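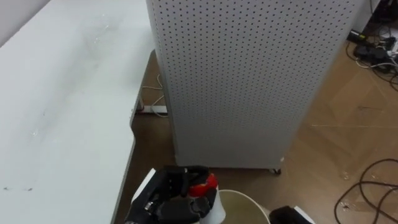

White tabletop, grey pegboard, no excuses left.

Last updated: August

So I've gone back to mending my own clothes, and I'm a bit obsessed. It started with a jumper I bought when I was 39 and have worn nearly every winter since – the left elbow finally gave up, and I couldn't face binning it. My friend Wubit told me to stop moaning and learn to darn. She lent me a wooden mushroom and a bag of wool ends, none of them the right green, and off I went.

The first go was awful! I pulled everything far too tight and the elbow puckered up like a walnut. I unpicked it, had a cup of tea, and tried again with looser rows, leaving a tiny loop at each end so the wool had room to shrink in the wash. Much better. It took me 3 evenings, mostly with the radio on, and now there's a mustard patch the size of a biscuit that I keep showing people in shops.

Since then I've done 2 pairs of socks (heels, both) and a pocket lining for Satish, who keeps his keys in there and will have it through again by Christmas. Next up is a zip. I have never put in a zip. Vandana says to tack it first and never trust pins, so if you've got any other tips, do leave them underneath – I need them all.

This site uses cookies. By carrying on reading you agree to our use of them.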